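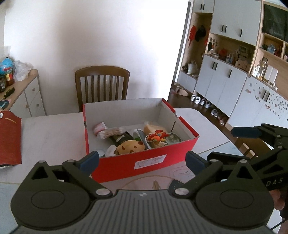
3.2 Comparison of the hand-held grippers

The test used two black hand-held grippers with dark blue fingertip pads and an open red cardboard box of mixed small items, cotton swabs among them. Thanasis Koutsoukos operated the tools and Roy Furnival logged the trials. Fingertip opening was recorded with the Pirnley controller at 60 Hz.

We ran 549 grasps in 2 settings. In the first, the pads started fully open. In the second, they started at 57 percent of full travel. The narrower start shortened closing time but caused more contact with the box walls, mostly on items near the corners.

Slip was scored by hand from the video, using the Siddiqui scale. Almost 60 grasps could not be scored and were left out of Table 4. Pad wear was not measured. The Drundov pads arrived in October, too late for this section, and are covered in 3.4.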